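Bowls on a Stand – the Gallery

Last updated: Aug 26, 2019

Quick page, sorry, been meaning to put this up since February and kept not doing it. People keep asking which bowls we kept after the big kitchen clear-out and what they look like next to each other. So. Bowls. Also a table, because the table gets asked about nearly as much as the bowls do.

Background for anyone new – I'm Bleddyn James, I write the Silau pages, mostly kitchen stuff, some tables. Last winter we had 17 bowls in one cupboard. Nothing nested. You'd reach for the one at the back and get three others in your lap. Everybody in the house had a favorite and no one's favorite was ever at the front. We went through the lot over two evenings, kept what we used, gave away the rest. A few people wanted the list, it's in the older post, I won't do it again here.

What I will do is the colors, becuase that's what the emails are about.

How we ended up with these

We only had two rules. It had to feel good in one hand, and it had to look OK sitting out. Shelf space is short so whatever stays has to stand being looked at. Plain white went first. Fine, useful, bored of it. Then a set of brown ones from my aunt that I felt bad about for a week and then didn't.

My sister wanted everything matching. I didn't. We argued about it over soup, from the brown bowls. In the end no two alike, and she's come around, or says she has.

For the names – we call the speckled one Aritar and the blue one Parri. House names, don't go looking in shops, you won't find them under that. It started because "pass me the blue bowl" used to mean any of four bowls. Prakex was the third, a big green thing, and it went to my brother in law along with the lid that never fit.

The pair on the black stand

Aritar on the left, Parri on the right. White with chips of mustard, gray, dark green and a sort of brown, terrazzo style, against that deep blue. I like the mustard best. The blue one has ribs around the inside and the flat circle at the bottom is a lighter blue. Pale wood under everything, which helps both of them.

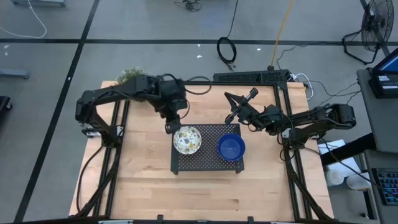
The stand

Low, black, little holes all over the top in a grid. Both bowls fit side by side, just – Parri hangs over the right edge a touch. I've had three emails asking if a wider one would be better. Probably. But I like a low stand with not much spare room on it, stops me adding a third bowl, and a third bowl is how you get to 17.

Black was my pick. We tried a white tray first and Aritar just dissappeared into it, all you saw was chips. On black you get the whole round shape. Blue on black is moodier, you lose a bit of the rim in the evening, but in daylight it's lovely.

The tabletop

Narrow planks, staggered, running the long way of the page. Cream through to tan, no two boards quite the same, and small dark marks in the grain. One short brown knot near the lower right that I'm very fond of. Someone wrote in to say I should have turned that board over. No thank you.

If you're picking wood to go under colored bowls, go pale. That's my whole advice. We had a dark table before and everything on it looked like it was waiting for a funeral. Oatmeal looked terrible. Tomatoes looked OK.

Gray floor under it, smooth, boring, fine. Sweeps clean.

What goes in them

Aritar – fruit, mostly. Lemons are too much with the mustard, I've tried, limes are better. Plums very good. Also keys, when someone is in a hurry, usually me.

Parri – rice, salad, popcorn. Anything white or pale shows up well against that blue. Blueberries no, you can't see how many are left and then there are none left. Beets no.

Both empty is nice too. I used to think an empty bowl sitting out looked like unfinished housework, and I've changed my mind on that. Leave it a few days and see.

Odds and ends

Washing – by hand, warm water, soft cloth. The ribs in Parri hold on to rice so get in there with a brush.

Stacking – don't, if you've got the space. Two that don't match will never stack well and you end up with a wobbly tower. Side by side on something low.

The last bowl post had 1,092 views, which for a page about bowls is a lot, so thank you. Next up is mugs. Theres a lot of mugs. May be a while.

Comments (4)

Hattie R.
Terrazzo one please!! I had curtains in nearly those colors as a kid and have been trying to find something like it ever since. The green chips especially.

norm_in_the_kitchen
Disagree on lemons. Lemons in a mustard speckled bowl is the whole point. Agree about blueberries, learned the same way.

Bleddyn
Norm, try the limes for a week then come back to me.

Pilar
Keep the knot. We sanded one out of our table and now there's a dip right where my glass goes. Do you oil yours or leave it alone? Waiting on the mugs post, I have 3 shelves of them and no plan.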